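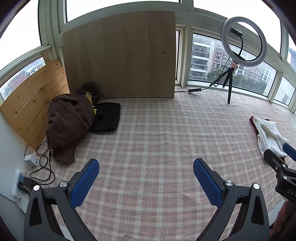 Lwazi Zulu

The winter I first ran Trostima, I had three players, a borrowed rulebook and a notebook so full of kings that I'd had to write the younger princes up the margins. I had given the harbour town of Skikdale a thousand years of history, a salt tax and a rather good feud between two families of bell founders (I still think it was good!), and I was quite sure that everyone would want to hear about it.

They wanted to hear about the ferryman. I had made him up on the spot when somebody asked how they might cross the river, and I'd given him a cough and a bad temper because I had a cough and a bad temper that evening. By November they had bought him a new boat, quarrelled with his sister and followed him all the way upriver to Ganham, a place I had marked on the map with a dot and not one word of notes.

I did sulk a little, I'll admit. It's hard to watch your bell founders go unvisited. But I began to keep a second notebook, and into that one went only the things the players had asked about: what the ferryman charged, why the inn at Ganham had no door on the river side, who had taught the sister to pick locks. Before each game I'd make a pot of tea, read back over the last few pages and choose one question to answer properly, and the rest I left alone until somebody poked at them.

We still play, though two of the three have moved away and we do it over headsets now, with someone's kettle always going in the background. The ferryman died last year, very grandly, holding a bridge, and there was a long silence on the line afterwards. Then the sister's player asked who would be looking after the boat, and I reached for the notebook.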